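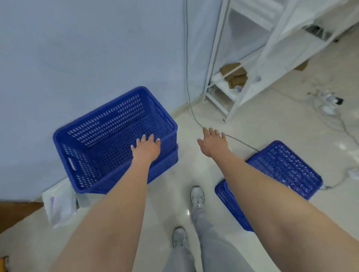 *A blue crate on the tiled floor.*

## About Gamage

We're a small school for people who want to bake bread, and we love what we do! Gamage opened in an old feed store on Viltano Street with one deck oven and a borrowed mixer. We have four ovens now, and the mixer is finally our own.

Classes run year-round, with a short break in May when we service the ovens and eat too much ice cream. Every group stays small, so there's room at the bench and plenty of time for questions (ask the odd ones, we like those best). Beginners start with a plain white loaf and spend a whole morning on it — mixing, folding, waiting, shaping. After that you can move on to rye, bagels or our seven-week sourdough course.

Our flour comes from Prollden, a stone mill up the valley, and we've kept the same starter going since the first class. More than 3,000 people have baked with us so far, and many still send us pictures of their loaves. Please keep them coming!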